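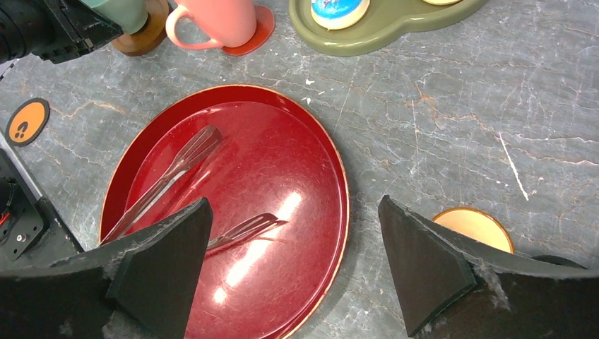
Nghĩa Nông

Vimia Supper Recipes: Progress Report to Citotden
Dec 23, 2021

Dear all at Citotden,

What a good stretch this has been! When I wrote the last report we had a borrowed kitchen, a stack of blank recipe cards and a lot of hope. Now we have a real collection, a cooking evening people plan their month around, and the first half of a book in draft. I'm going to try to keep this in order, but I can already tell I'll want to talk about soup.

Where the collection stands

We set out to gather 200 home recipes from families in Vemham, in the words of the people who cook them. We're past the halfway mark and the cards are still coming in. The early ones were mostly holiday dishes, the kind people are proud to hand over. Since the fall we've been getting the everyday food I was really hoping for: what somebody makes when the fridge is nearly bare, the porridge for a sick child, the pickles that have to be started before anything else on the table. One cook gave us a sour fish soup and then called me back the next morning to say she'd left out the pineapple. She had never written it down before and it's hard to see your own habits.

Most recipes come to us with no measurements at all. "Enough sugar" is the most common amount in the whole collection. My rule has been to write down exactly what the cook says first, then cook the dish alongside them with a scale on the counter, and print both versions next to each other. It's slow. It also makes for much better reading, and the tested amounts have held up well when somebody new tries them at home.

Languages are the part I underestimated. Quite a few cooks prefer to give the recipe in Vietnamese and have their grandchildren put it into English, and the two versions don't always agree. We had a long and very cheerful argument over whether a certain herb should be called perilla or just "the purple one." The card says both.

Cooking evenings at Lý

The evenings moved to the Lý kitchen in November and it has made a huge difference. There's proper ventilation, the burners all light, and the counter is long enough for everyone to chop at once. We keep each session to 11 cooks, plus whoever turns up to eat – and people do turn up to eat!

Each evening takes one dish and lets two households make it their own way. So far the braised pork with eggs has caused the most debate (coconut water or plain water, and how dark is too dark), and the rice cakes have drawn the most first-timers. I've learned to put the food out on something handsome. A big red tray with a thin gold rim makes a plain snack look like New Year, and people linger over it.

The one real hitch was scheduling. We lost an evening to a burst pipe upstairs from the pantry, and the makeup session landed on the same night as the school concert, so attendance was thin. Next season's dates are being checked against the school calendar before they go out.
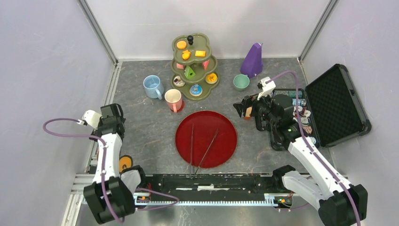
The book

The draft now has full chapters on soups, rice and pickles. Sweets are partly done. Each chapter opens with a page or so of talk, taken from the kitchen recordings and trimmed very lightly, and then goes into the recipes. I had planned to write those openings myself. The recordings are so much better than anything I'd come up with that I've dropped the idea and given the pages over to the cooks.

Things that still need deciding:

Whether recipes run by dish or by family. Readers who tested the soup chapter liked finding all the soups together, but several families would like to see their recipes kept side by side. I'm leaning toward chapters by dish with a family index at the back.

How to handle near-duplicates. We have a lot of dipping sauce. I love every one of them, and they differ more than you'd think (the lime goes in at different points, the garlic floats or sinks), so I'd like to give them a spread of their own.

Paper and binding. A cookbook has to lie flat on a counter. The printer has quoted for a sewn binding as well as a spiral one, and I'll send both sample copies once they reach me.

Budget

Spending is on track. Groceries have run over the line we set for them, mostly fish and fresh herbs, and the printing of the recipe cards came in under, so the one has covered the other. Kitchen rental at Lý is paid through the spring. The translation money has hardly been touched so far. It will go quickly once the sweets chapter is ready, and I'd ask that it stay where it is.

I don't need more funds for this phase. What I would like is permission to move the leftover card-printing money into groceries formally, so the books match what we're doing. A short note from you by email would be plenty.

What we've learned

Ask for the dish somebody makes most often. If you ask for their best one you get a performance, and it usually comes from a cookbook.

Record the whole evening, including the washing up. The loveliest story we have, about a rice pot carried between three apartments over a single weekend, was told with the tap running. I had to listen to it over and over to catch every word.

Send people home with the card in their hand. We used to mail them later, and corrections dribbled in for weeks. Now folks read theirs at the table and fix it right there with a pen.

Next steps

Finish sweets and start the chapter on leftovers, which I'm ridiculously excited about. Hold the New Year evening, with 23 families already signed up to bring a dish. Send the soup and pickle chapters out for a second round of home testing. After that comes the family index, and I'll have the binding samples and the updated budget sheet to you with the next report.

You'd be very welcome at any of the evenings. Come hungry, and bring a container for the pickles.

With thanks,
Nghĩa Nông
Vimia, Vemham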